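Workshop notebook – tidy-up trials, simulated room
Posted 02/09/2021 by Hye-jin Jang

Print this entry | E-mail this entry

Picking up where I left off before the break. I promised everyone a straight answer on whether the arm can put away a child's blocks, and I don't have one, but I have more reasons to be grumpy than I did, so I'm writing them down while they're fresh.

The job as set: blocks on the floor, pick them up, put them in the bin. Any four-year-old can do it, and most of them do it badly and under protest, but they can do it. The Udgate people want to put "light household tidying" on their spring slide. I said in May that I'd sign off on that phrase when I'd seen it done in a room that hadn't been laid out for the arm's benefit. I haven't changed my mind.

State of the setup. We are still entirely in simulation. The room is plain gray walls and a tan floor, the wrist view is the wide fisheye, and the blocks are the numbered ones from the Mota object set. I have been running with the grain turned up a little on the render so the policy doesn't get too comfortable with clean surfaces. It's still much cleaner than any floor I've ever lived on. No crumbs, no rug, no sock, no cat.

Numbers first, since they're what gets quoted. Full batch was 3734 attempts. The logger marks 1056 of them as complete. That's a bit over 28 percent, and I'd like it if whoever writes the summary would use that figure and not the one for "grasp achieved," which is a lot prettier and means almost nothing. Grasp achieved fires the moment both pads report contact. It fires if the block is in the hand for a blink. It fires if the hand is squashing the block into the floor. I have watched it fire on the baseboard.

I went through a chunk of the failures by eye, which took most of yesterday and most of my patience. The wall cases are the worst. A block up against the baseboard can only be taken from certain sides, and the planner keeps choosing the approach that would put one finger inside the wall. The collision check then refuses it, the planner proposes the same thing with the wrist turned a hair, the check refuses that, and so on until time runs out. Gulthorpe build, same as last time. I filed this in May and it was closed as "expected behavior." Fine, but then don't tell me it tidies rooms. Rooms have walls. Stuff rolls to the walls. If you have ever looked for a lost block you started along the edge of the room, because that's where they go.

Second kind: more than one block. The policy was trained on singles and it has no real idea what to do when two are close together. Sometimes it shoves one out of the way getting to the other. Sometimes it comes down on both and the fingers close on whatever is there.
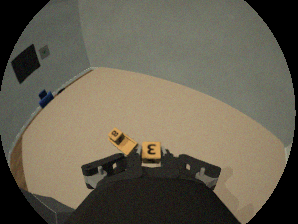 The scoring for those is a mess as well. The rule we inherited counts a block as held if it's within a set distance of the palm, so two blocks near the palm can score as two held, whatever the pads are doing. I'm not against a robot carrying two at once. People do it all the time, you scoop up what you can and walk. But a person knows which one is about to fall and shifts a thumb. The arm has no notion of that. It has a number that says the fingers are closed this far and it believes the number.

So I've changed the rule on my branch. Held now means the block moves with the hand through a lift and a quarter turn of the wrist. Anything that slides out during the turn is a drop, even if it was "held" before. I reran a smaller set of 1000 with the new rule and the same seeds and didn't like the result, but I'm not going to put it here until I've checked that the quarter turn isn't throwing good grasps out. If the wrist speed is too high I'm measuring how fast I can fling a cube.

Note to self: wrist speed cap is in the Dastik config, not ours. Ask before touching it.

Third kind, and this one annoys me most because it isn't the arm's fault. The printed numbers on the blocks. Somebody thought it would be nice if the robot could put them away in order. It reads the top face from whatever angle the wrist happens to be at, through a lens that bends everything, and the digit can come out on its side or upside down. A 6 and a 9 are the same thing at that point unless you have something to tell you which way is up. We have no underline on the digits. I don't know why the texture was made without one, and I can't fix it without redoing all the labels. My vote is to drop the ordering part. A parent wants the floor clear. They're not asking for the blocks filed by number.

What did work. I'm trying to be fair. A single block, out in open floor, upright, nothing near it: the arm gets it most of the time, and the approach looks sensible. It slows down coming in, it squares up to the faces, it doesn't slam. A year ago it slammed. The fingertip change helped, with the lighter inner pads modeled as slightly soft instead of rigid, and I was wrong about that one – I said it would only slow the solver down, which it does, but it's worth it. Credit where due.

It also recovers from a miss better than I expected. If the first close comes up empty it backs off, looks, and tries again without going home first. I counted seven tries in one run before it got the thing. I don't know if I'd call that a success. It's logged as one. If a person stood in my living room and took seven goes at a block I would ask if they were feeling all right, and then I'd pick it up myself.

Which gets me to the point I keep making at the bench and should put in writing. Time. Nobody on the slide side asks how long it takes. The complete runs, even the good ones, are slow enough that you could clear the whole room by hand before the arm had its second block in the bin. I accept that slow is all right if I'm out at work and it can have all afternoon. But then it has to be reliable with no one watching, and a bit over 28 percent isn't that. You can have slow or you can have flaky, and we're offering both.

And it's simulated. Every friction value in that room is one we typed in. The blocks are perfect cubes, each the same as the next, no chewed corners, nothing sticky. The lighting doesn't move. I have no reason to think the real number would be higher than the simulated one and plenty of reasons to think it would be lower. When the shop floor people asked if the same policy could clear offcuts from under the saw bench I said no and I didn't feel I had to think very long. Offcuts are all different shapes and the space under that bench is nothing but edges.

Some of you will say the next training round fixes this. Maybe. The last one was going to fix it too. What I'd want to see before I believe it, in plain terms: blocks against walls, blocks touching each other, and a score that counts what ends up in the bin and nothing before that. If the number goes up on those, I'll buy lunch and say so in here.

To do:
– turn the wrist speed question over to whoever owns the Dastik config
– slower quarter turn, rerun the same seeds
– split the failure log into wall / pair / other so we stop arguing from one lump
– write the baseboard bug up again for Gulthorpe, with clips this time
– take "reads numbers" off the feature list, or at least off the first page
– reply to Udgate about the slide. Suggested wording: "picks up single blocks from open floor, in simulation." They won't use it.

Left the batch machine running overnight on the pair cases only. Please don't restart it for updates, it was most of the way through last time.

H.J.

Print this entry | E-mail this entry

Recent entries
Soft pads vs. rigid pads: what it costs in solver time
Why "grasp achieved" should come off the dashboard
Bin placement and the reach limit
Baseboard collisions, first report
Towel folding, one more time
Moving the Mota blocks to the new label format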